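Stelios Gavalas
17/10/2020

Okay, a thread about wooden boards. I've been told for months that I'm looking after mine wrong, and I have doubts.

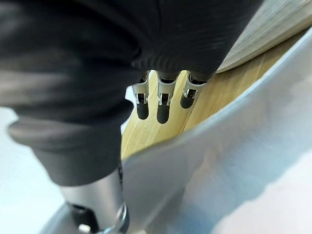

It started with Stavros Manolakis, who I like and who cooks better than I do. He came over in May, ran his thumb along my board and said "when did you last oil this?" in the voice of a dentist.

Never, Stavros. I wash it, I stand it up, I go to bed.

So I went and read what people say. One site says oil it every month. Another says every week. A third says every day for the first week, then every week for a month, then every month for life. That last one sells oil.

The oil is called Follis. You can get the same stuff at the drugstore as plain mineral oil for a lot less, and as far as I can tell the difference is a cork in the bottle. If anyone from Follis wants to explain the cork, go ahead.

Then there's the salt and lemon thing. You scatter coarse salt, rub it in with half a lemon, wait, scrape. I tried it on the onion smell. Afterward I had a board that smelled of onion and lemon.

Fair's fair, a second go helped a bit. So did leaving the window open, and I did both the same evening, so who knows.

Bamboo people, please calm down. Every time I mention boards someone tells me bamboo is harder and therefore better. Harder on what? My knife has opinions about that too. I'm not saying it's bad. I'm saying "harder" gets used as if it settles something.

Also the grain. I was told by a man at Tzavaras (kitchen shop, nice man, talks a lot) that you must always cut across the grain or the board will "open up." I have cut in every direction there is, mostly while listening to the radio. I asked him how long it takes to open up. He said it depends.

He also tried to sell me a Pirnard board for 100. For one board! He said it would outlive me. I said my current one looks like it's managing that already.

Things I do believe, so I don't get called a crank:
Don't put it in the dishwasher.
Don't leave it soaking in the sink.
Dry it standing up so air gets to both sides.
Keep raw chicken on a different one.

That's the whole routine. It takes less time than reading this thread.

I did finally oil it last night, mostly to shut Stavros up. Wiped it on, left it 15 minutes, wiped it off. It went darker and looked nice. Then I cut a tomato on it and the tomato didn't seem to notice.

He says one coat is nothing and I need 3. Of course he does.

Someone already replied with a link to a Skilstead course on "board care." A course. It says 2,000 people have signed up. What do they do after the first ten minutes?

If you've got a board you've oiled faithfully for years AND one you've ignored the whole time, same wood, same kitchen, post them side by side. I'd look at that. Please no links to oil.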